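Teaching a simulated arm by remote control: my project report
October 2023 – by Anselmo Inga

So my project was teaching a robot arm to pick up a cylinder and move it, all in simulation, by driving it myself and letting it learn from the recordings. I called the whole thing Prilevik (the name was free and I liked how it sounded!).

The driving part was way harder than I expected. I used a game controller, with the sticks for moving the hand and one trigger for the fingers, and the only view I gave myself was the one looking out over the gripper. You lose all sense of depth that way. My first 10 tries were awful – I kept closing too early or bumping the cylinder over before I got anywhere near it.
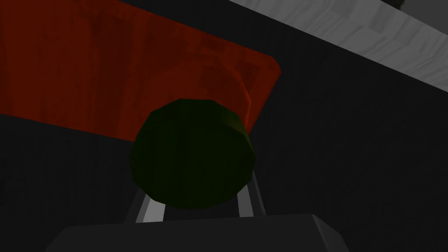 After that I slowed the arm down and things got a lot smoother. I ended up with 66 demonstrations I was happy to keep, and I trained on those for 2,066 steps. I also threw out four that looked fine on playback but had long pauses in the middle, where I was just sitting there deciding what to do next. My first model had copied those pauses perfectly, so it would drive up to the cylinder and then sort of daydream.

I still don't love how I handled the trigger. It's open or closed with nothing in between, and I think a softer squeeze would make for better recordings. I want to redo that part in December, and maybe get a friend to drive too, so it isn't learning only my bad habits.

Contact: Anselmo Inga | © Prilevik student project | Back to top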